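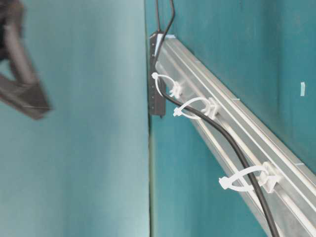 Fikusier Cable Routing Practice Kit
For robotics clubs, school teams and first-year project courses

Price: 299 per kit
Spare parts bag: 32
In stock. Orders placed before noon leave our workshop the same day.

About this kit

In a student robot competition many runs are lost because of a cable. It catches on a bracket, or it pulls out of the connector in the middle of the task. The Fikusier kit gives a team the material to practice this part of the work, first by hand and later with the robot arm they already have.

The kit was developed with the after-school club Virág, where Edit Erdős teaches the automation group. Her students use it for the Skunen task, in which the arm must place a cable on a rail and fix it with ties inside the time limit. The same rail is good also for simple lessons on planning a path and on gripping soft things.

What is in the box

Aluminum rail with parallel grooves, 55 cm
Perforated end bracket, dark gray
Black cable, thin, two lengths
White cable ties, bag of 200
Mounting bases that clip into the groove, white
Screws and hex key
Printed task cards for the students

You need to have

A robot arm with a two-finger gripper, or only your hands for the first lessons. A wall or a strong board to hold the rail. The controller and the software are not included. The Flutora lesson files can be downloaded free after you register the kit.

Notes for the teacher

Clip the bases before the rail goes up -- it is much easier on the table. For the first exercise leave the ties as open loops, so the cable can still move, and tighten them only when the whole route is checked. Beginners should start with the rail lying flat. A sloped rail is more difficult, and we recommend it from the second month.

Please keep hands out of the working area when the arm has power.

Delivery and returns

Unused kits can be returned in the original box. Opened bags of ties we cannot take back. For schools we accept a purchase order, and for four kits or more please write to us for an offer. The next version of the task cards comes in January and will be sent without cost to registered clubs.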